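6 October 2021

Day one of no bread, and I want it on record that I don't believe in any of it.
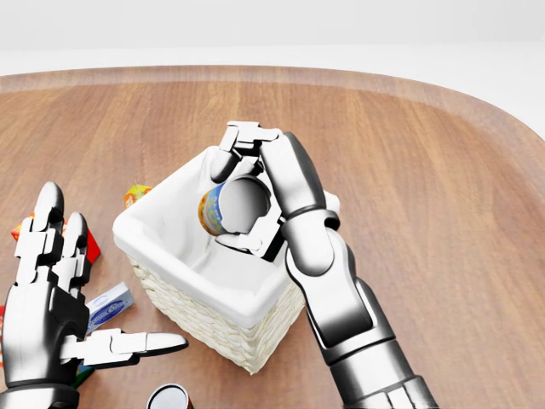

How I got talked into this

Nighat has been on at me since the summer about sourdough. Not eating it, making it. She has a starter called Swati (she names everything, her car is called Varix) and she swears it changed her digestion, her sleep and I think also her marriage. I said I'd look into it. What I meant was that I would let the subject die. Then she turned up on the porch with a jam jar of gray paste and a printed sheet of instructions, and now I own a starter.

The deal is that I don't buy any bread until I've baked a loaf I'd be willing to serve to another person. I agreed to this while holding a glass of wine. So there is no bread in the house, and I had crackers with my eggs this morning, and they were not good with eggs.

The jar

I read the sheet twice before I did anything. It says to discard half and feed what's left. Half of what I was given for free, into the trash, and then more flour on top, and do it again tomorrow, and again the day after. I would like to know who worked this out and whether they also sold flour.

Anyway I did it. 200 grams of flour for the dough, and I'm using the kitchen scale I bought for mailing packages, which I trust to within a couple of ounces. The sheet says the starter should "smell pleasantly of yogurt." Mine smells like the inside of a gym shoe. I texted Nighat and she wrote back that this was a great sign. Everything is a great sign. I think if I had told her it was on fire she'd have said the yeast was active.

The store

Went to Rikis at lunch for a bag of strong flour. They have a whole shelf of this stuff now. There are proofing baskets, and liners for the proofing baskets, and a brush for cleaning the proofing baskets, and a little razor on a stick that costs more than the razor I shave my legs with. The girl at the counter asked if I was getting into baking and I said no, and paid for two bags of flour.

I did not buy the basket. I have mixing bowls and I have dish towels. My grandmother baked every week of her life and I don't remember her once needing special equipment, though I was six and may have been looking at something else.

Chelsea's opinion

Chelsea came by around four to return the ladder and I showed her the jar. She said her brother did this last year and had a very nice time for 2 weeks, and then there was a smell behind the refrigerator. She also said that the bread at Tranora is four dollars and it's made by people who know how. I couldn't really argue. I said maybe it's about the process. She gave me a look. I don't believe it's about the process either, I just wanted something to say.

She did stay to watch me do the stretching and folding, which you're supposed to repeat every half hour. First time it was like trying to fold oatmeal. Second time, same. By the third it was holding together a bit, I'll give it that, and it had stopped coming up my wrists. Chelsea said it looked like dough. I said it had looked like dough when I started. It hadn't.

The claims

Things I have been told about this bread, by Nighat or by the internet she sends me:

It's easier to digest. Maybe. I've never had trouble digesting bread, so I don't know how I'd tell.

It keeps for a week. Nighat's loaves get eaten in a day, so how would she know?

The starter picks up wild yeast from your own kitchen, so your bread tastes of your home. I looked around my kitchen when I read that one and I didn't find it encouraging.

Some starters are over 300 years old. How does anyone prove that? If you throw half away every day, what exactly is the old part? I asked Nighat and she said I was missing the point – so I guess the point is not the age, in which case why is it always the first thing they tell you.

It saves money. I have spent more on flour today than I spent on bread in September.

Tonight

It's twenty past nine and the dough is in the blue bowl in the fridge with a floured towel under it. The sheet says to leave it overnight and bake straight from cold, lid on for the first 20 minutes. I don't have the right kind of pot. I have the big stew pot with the lid that doesn't match, and if the handle melts that will be my answer.

I keep opening the fridge to look, and I shut it quickly every time, as if it would know. It may be a little bigger. It may also be that I moved the milk.

Crackers again tomorrow. Must ask Chelsea whether she left her gloves here, there's a pair on the stairs and they aren't mine.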